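3. Materials and layout

3.1 The gear plate

We wanted parts that a second-year student could pick up, turn over and argue about, and a planetary-style layout gives you that in a very small footprint. Everything used in the Pallow study fits on one round metal plate with a hole through the middle, and it is a lovely thing to handle. Figure 4 shows the parts and the dark grey cloth we lay them out on.
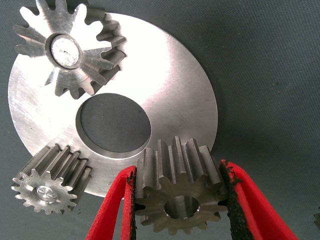
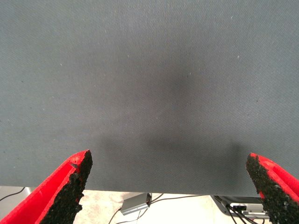
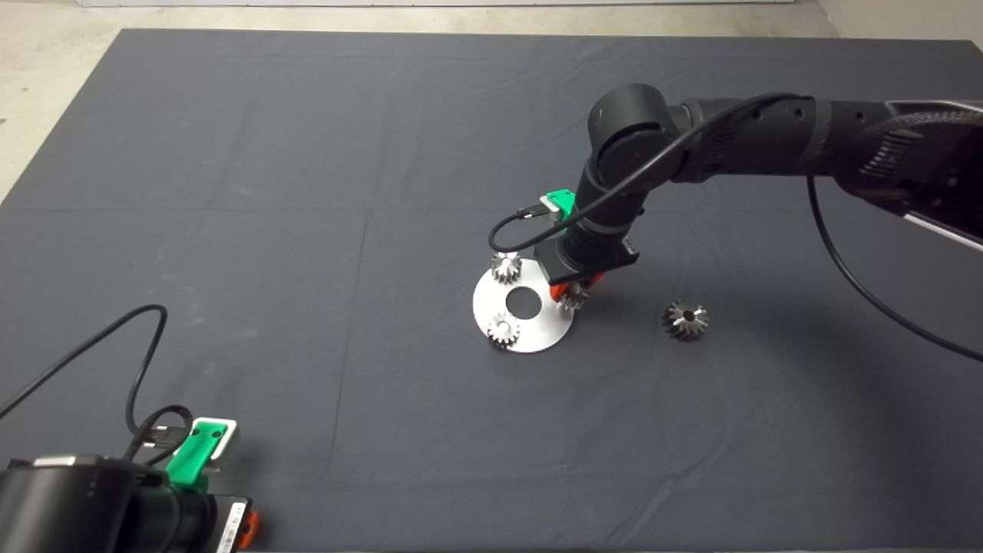
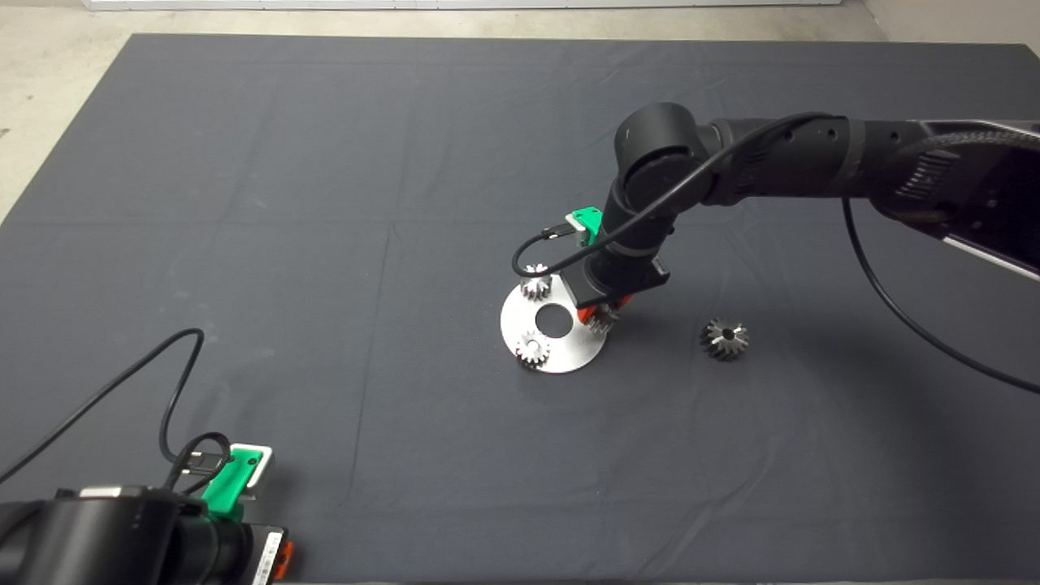 Figure 4. Parts and work surface for the Pallow layout. First: three spur gears and the central hole of the plate, at close range. Second: the weave of the cloth. Third: plate with three spur gears, and the bevel gear on the cloth to its right. Fourth: plate and spur gears.

3.2 Why the spur gears sit where they do

The three small spur gears are spread around the central hole, leaving the middle clear. Earlier layouts (Stonier, our own first attempt in April) put a sun gear in place from the start, and students tended to build outward from it without ever asking what it drove. With the centre left open the first question becomes what belongs there, and that question turned out to be the most productive part of the whole session! Groups talked about tooth counts, about centre distance, about whether the hole was there for a shaft or simply to save weight.

A gear can also overhang the rim of the plate. We kept this on purpose. Teeth that reach past the edge can mesh with a ring gear dropped over the outside, and a student who spots the overhang has usually spotted the ring gear as well.

The bevel gear is a distractor. Its teeth are angled and it has no place in a flat train, but it is larger than the spur gears and very tempting, so we start it on the cloth beside the plate. Wen-hsiung Pan proposed it after watching a pilot group try to mesh everything in the tray with everything else, and the discussions it set off were a delight to transcribe.

3.3 Surface

A bare bench was too slippery and too loud. The cloth has a fine diagonal twill that stops small gears from skating, and its dark grey colour sets off the bright metal nicely. It does pick up lint, and the fold creases never quite come out - we stopped ironing it after the second week, as the plate lies flat regardless. We spread the cloth on the concrete floor so that students could kneel around the work from any side.

3.4 Coding of sessions

Nearly 80 sessions were transcribed and divided into 3613 utterances using the Tokenwood scheme, with the revisions suggested by Núñez for spatial talk. Each utterance received one of 15 codes. Pointing without speech was coded separately, and we return to it in Section 4.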